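サポートチケット 2980
件名:靴箱側面ラベルの読み取り失敗、およびサイズ欄の誤登録
製品:Mollico 在庫台帳(デスクトップ版)
読取機:Zandex 有線ハンドスキャナ
拠点:Kaseck 中古靴買取部門 登録席
分類:読み取り/項目マッピング
優先度:中
状態:解決(経過観察項目あり)

報告内容

靴箱に貼付された製品ラベルのバーコードをMollicoの「箱から登録」画面で読み取ると、E-47(コード不完全)で停止する。数回繰り返すと読み取れる場合があるが、その場合もサイズ欄に別体系の換算値が入り、保存後の検索で該当品が出ない。書籍、および袋に貼った自社管理ラベルでは発生しない。

再現対象

赤からピンク系の紙箱、NIKE COURT ROYALE、表示サイズ7.5。ラベルは蓋の側ではなく、箱本体の手前の面、左下にある。以下、この箱を「対象箱」と呼ぶ。 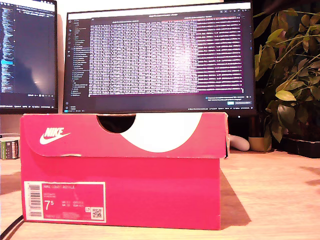
最終更新:2023年4月6日

対象箱の状態(蓋を閉じた場合)

蓋の縁は本体の前面よりわずかに張り出している。ラベルはその下の面に貼られており、蓋の縁とは重ならない。ラベル内の配置は次のとおり。

左端:バーコード(縦方向)
上端:品名
左寄り:サイズの大きな数字
その右:換算サイズの小さな数字
右下:QRコード。そのすぐ左上に小さな丸いアイコン

当初、報告者は蓋の張り出しがスキャナの照射を遮っていると推定していた。下記の手順2で確認した結果、この推定は採用しない。

発生条件の切り分け

手順1 スキャナ単体の確認
Mollicoを終了し、テキストエディタに入力欄を置いて対象箱のバーコードを読む。スキャナを通常の持ち方(照射線が水平)で当てると無反応。手首を返し、照射線を垂直にすると一回で全桁が出力された。出力された文字列は、ラベル上の印字と照合して一致。スキャナの故障、ケーブルの接触不良はこの時点で除外した。

手順2 蓋の影響の確認
蓋を閉じた状態と開けた状態で、それぞれ照射線を垂直にして読み取った。結果に差はない。蓋を閉じたまま、照射線を水平にすると失敗し、蓋を開けても同じく失敗した。蓋の有無は要因ではない。

手順3 距離の確認
読取口からラベルまで55mmで安定。これより近づけると照射線がバーコードの全長に届かず、末尾が欠ける。E-47が出るのはこの場合で、照射線が水平の場合は無反応となる。報告時点では二つの症状が同じものとして扱われていたため、ここで分離した。

症状A:無反応(照射線とバーコードの向きの不一致)
症状B:E-47(距離不足による末尾の欠落)

手順4 QRコードの混入
カメラ読み取りに切り替えた場合、右下のQRコードが先に認識されることがある。Mollicoの「箱から登録」画面は一次元コードを前提としており、QRの内容を受け取ると品番欄が空のまま次の項目へ移る。エラー表示は出ない。この挙動は仕様書に記載がなかったため、製品側に別途申し送りとした。

手順5 待機時間
読み取り待機は既定で60秒。対象箱の向きを変えている間に待機が終わり、入力先が備考欄に移った例が登録履歴に残っていた。備考欄に品番と同じ桁の文字列だけが入っている行は、これに該当する可能性が高い。該当行は削除せず、品番欄に移したうえで再検索にかけること。

サイズ欄の誤登録

Mollicoの文字認識補助は、ラベルの左から右、上から下の順に数字を拾う。対象箱のラベルでは大きな7.5が左にあり、その右に換算値の小さな数字が並ぶ。補助機能は最後に確定した数字をサイズ欄に渡すため、7.5が換算値で上書きされていた。

登録担当者の画面では、上書きは保存ボタンを押した後に行われる。保存前の表示は7.5のままなので、目視では検出できない。検索で出ないという報告はこれが原因である。

登録済みの行を確認したところ、同じラベル形式の靴箱で同様の上書きが見つかった。拠点側の台帳はCosgroveの棚番号で並んでいるため、サイズで抽出せず、棚番号で抽出してから現物と突き合わせる方法をとった。サイズで抽出すると、誤った値の行が対象から漏れる。

対処

1. 「設定」から「読み取り」を開き、「文字認識補助」を無効にする。設定は端末ごとに保存される。共用端末では利用者を切り替えても引き継がれる。

2. 「サイズ欄」の入力元を「手入力」に変更する。ラベルの大きな数字を、小数点を含めてそのまま入力する。全角の小数点は受け付けない。

3. 換算値は備考欄に入れず、「換算サイズ」欄を追加して記入する。体系名(UK、EUなど)を先に書き、半角空白を置いて数値を続ける。小さな数字が判読できない場合は空欄で保存し、推測で埋めない。

4. バーコードはスキャナを横に倒して読む。箱を回してもよいが、中身が入ったまま箱を立てると靴が動くため、当拠点では箱を机に置いたままスキャナの側を倒す運用とした。

5. 読み取り待機を延長する必要はない。待機が切れた場合は「戻る」を押さず、品番欄を直接クリックして読み直す。「戻る」を押すと、入力途中の行が下書きとして残る。

蓋を開けた状態での照合

品番の登録後、蓋を開けて中身を確認する。対象箱では、前面上端中央の半円形の切り欠きから白い靴紐と白いスニーカーの一部が見え、靴紐のすぐ奥に薄い茶系の紙がのぞく。切り欠き越しに見える範囲は狭いため、色の確認には使えても、左右の有無やサイズの確認には使えない。登録画面の「中身確認」は、靴を両足とも取り出し、靴側の表示と箱のラベルを見比べてからチェックを入れる。

蓋は外さず、開いたまま後ろへ立てかけておくと場所を取らない。蓋のロゴは開き方によって上下が逆に見える。外箱の写真照合を使う端末では、蓋を開けた箱が「向き不明」と判定されるが、登録内容には影響しない。警告を閉じて続行してよい。
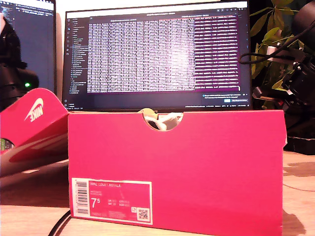 外箱の状態欄の記入

本チケットの調査中に、外箱の状態欄についても問い合わせがあったため併記する。対象箱の記入例は次のとおり。

蓋:下縁に軽い擦れ
本体前面:下部に色むら、わずかな退色
ラベル:貼付あり、品名とサイズ判読可
切り欠き:仕様(破損として記入しない)

切り欠きを「穴あき」と記入した行が過去に登録されている。半円形で縁が整っているものは指掛けであり、状態の減点対象としない。破れの場合は位置を書く。「前面」「側面」の語は、ラベルのある面を前面として統一する。

色名は「赤」「ピンク」「赤ピンク」が混在していた。同じ箱でも照明と向きで見え方が変わるので、箱の色は検索条件から外し、備考扱いとした。靴本体の色は従来どおり必須項目である。

設置場所に関する注意

登録席ではモニターの手前に箱を置いて作業している。奥行きに余裕がないときは、箱の上縁が画面の下端にかかり、Mollicoの状態表示行が隠れる。E-47は状態表示行にしか出ないため、箱の置き方によってはエラーに気づかないまま次の品に進むことになる。対応として、「表示」から「通知位置」を開き、「上」に変更した。画面下部に別の作業用ウィンドウを開いている場合も同じ設定でよい。

机上のケーブルは箱の下に敷かない。敷いたまま読み取ると箱が傾き、バーコードの端で照射線が外れる。手順3の距離を守っていても症状Bが出るときは、箱の底を確認する。

処置後の確認

文字認識補助を無効にした端末で対象箱を再登録した。品番は一回で入力され、サイズ欄は保存後も7.5を保持した。「COURT ROYALE」とサイズの組み合わせで検索し、該当行が表示されることを確認した。端末を再起動しても設定は維持された。

同じ箱を、補助を有効に戻した端末で登録すると上書きが再現した。再現性があるため、製品側への報告に設定ファイルと登録履歴を添付した。

未解決項目

QRコードを受け取ったときに品番欄が空のまま進む件は、製品側の回答待ち。それまではカメラ読み取りを「箱から登録」で使用しない。

備考欄に移った品番の洗い出しは、棚番号順に進行中。完了時に本チケットへ追記する。

追記1
報告者より、別の端末でも症状Aが出るとの連絡。スキャナの持ち方を確認したところ、照射線は水平だった。横に倒して読み取り成功。設定変更なし。

追記2
換算サイズ欄の追加後、CSV出力で列がひとつずれるとの連絡。出力テンプレートが旧版だった。「出力」から「テンプレート更新」を実行し、列順が台帳と一致することを確認。旧テンプレートで出力済みのファイルは、取り込み前に破棄すること。

追記3
状態を「解決」に変更。未解決項目のうちQRコードの件は10月の定期点検で再確認する。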